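Teltine review, 07/01/2021

Teltine says its pop-up forms will double your mailing list. I ran it on a small shop site and I'm not convinced. Sign-ups went up by 11, and most never opened an email. 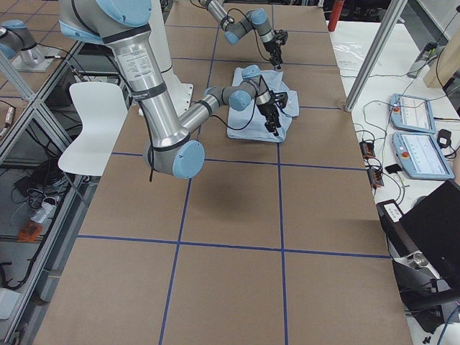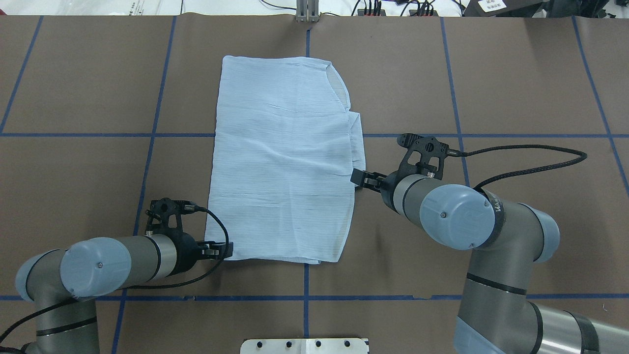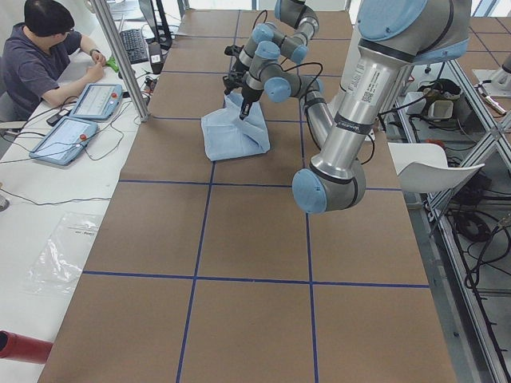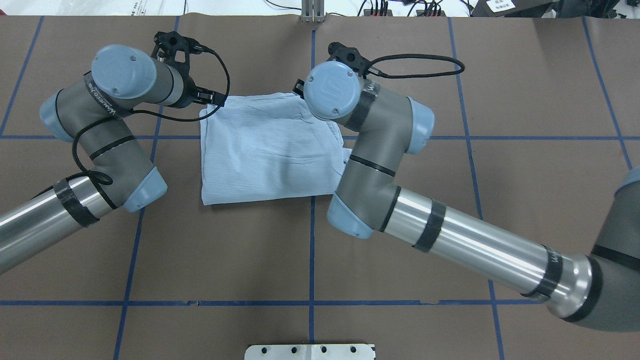
Is there a free plan?
There is, capped at 400 contacts, with their logo on every form.

The templates are decent. The reports are thin, and Prata does the same job for less.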